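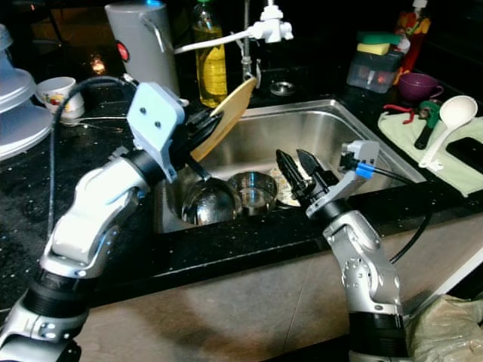 Progress report to Talard, second period
Work package 3: perception and planning for the kitchen sink tasks
Prepared by Amândio Guerreiro, Marinho

Status in March

In this period we worked mostly on the grasp planner for thin objects with a hard edge, such as a cutting board or a plate. The old planner looked for a grasp near the center of the object. For a plate this gives no useful result, so the new version searches along the rim and proposes a closing direction for the fingers.

The data set for this task now has 835 episodes. From these we kept 151 apart for testing, and they are not used in any training.

The perception module still has difficulty with steel objects inside a steel sink. A pot and a bowl close to each other are often joined into one segment, especially when the back wall of the sink reflects strong light.
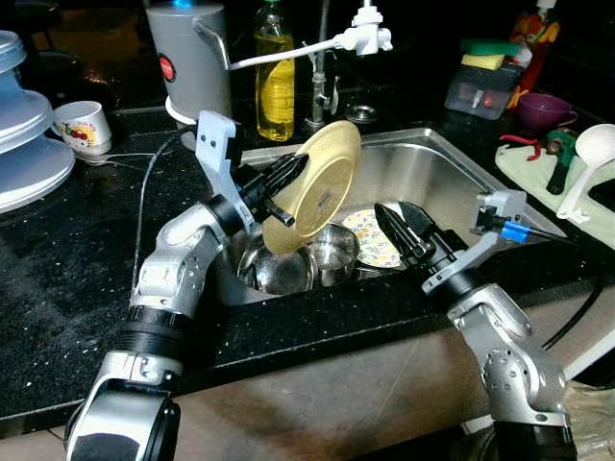 We tried two changes for this. The first is to compute the segments again after each object leaves the sink, and it is already merged in the main branch. The second is to use the depth edges with more weight than the color. It helps with the pots, but it makes the flat plates worse, so for now it stays behind a setting.

On the control side, the loop of both arms runs now at 100 Hz on the Custent computer. The free arm keeps its gripper open and waits for the planner to give it a target.

Open points

The log viewer is late. We ask to move it to the next period.
We still wait for the calibration files from Mumholm. Without them we cannot compare the two sites.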